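4. Bench setup and upkeep of the handling station

4.1 Layout

The station is one humanoid, standing, at one white table. We kept it plain on purpose. Earlier layouts at the Pundard site had fixtures bolted on all sides and every repair meant an hour of unbolting before anybody could reach the wrist. Now the robot stands close to the front edge and the objects get laid out in front of it, by hand, between trials.

Test object for this section is a camera tripod, folded. It's long, heavy at one end, and the head gives an awkward grip - good for showing up wear in the fingers, which small blocks never did. Grip is from above, on the head, right hand. Left hand stays open and low unless the trial calls for it. Figure 4 has the right hand on the tripod head.

Grey duct tape on the table top, left of centre, overlapping strips. Leg ends go over the tape at the start of a trial. We replace the tape when the edges lift far enough to catch a rubber foot, not on a schedule.

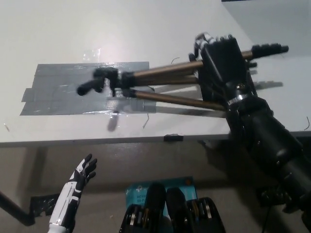 Figure 4. Right hand on the head of the folded tripod, leg ends over the tape patch.

4.2 Daily checks

Checks are done with the motors off and take 5 minutes if nothing is wrong. Fingers first: each one is flexed by hand, and any that is stiffer than its neighbour gets noted. Then the forearm screws. These worked loose twice in the first month and we now put a paint mark across each head so a turned screw shows up straight away. Wipe the finger pads, dry cloth only. Solvent made them slick and cost us a full set.

Home position is then run and compared with the stored values from the Hokunar controller. If a joint is out we re-zero that joint alone. Re-zeroing the whole arm was tried and it hid a slipping coupling for most of August, so we dont do it any more.

4.3 Repairs

Over the study the station ran 2,000 grasps and logged 144 stops. Of the stops, 68 were cleared by a re-zero and nothing else. The rest were mixed: finger cables, loose connectors, a couple of software faults we never tracked down. Cable changes were the slow ones. The Wistov finger module has to come off as a unit and the guide clip inside it is easy to put back upside down - it will run that way for a day or so, then bind. Check the clip before closing the cover.

One spare hand is kept assembled. Swapping the hand and fixing the bad one later, off the robot, saved more time than any other change we made. The spare needs it's own calibration file, loaded at the swap. Forgetting this accounts for some of the worst grasps in the log and they have been left in the data.

Lighting was not controlled. Glare off the table moved through the day and the vision side had to live with it, see Section 5.

Related items
Finger cable wear in the Wistov module
Tian gripper bench: setup notes
Homing faults on Hokunar controllers

Last updated 27 January 2019
Contact | Copyright Pundard | Back to top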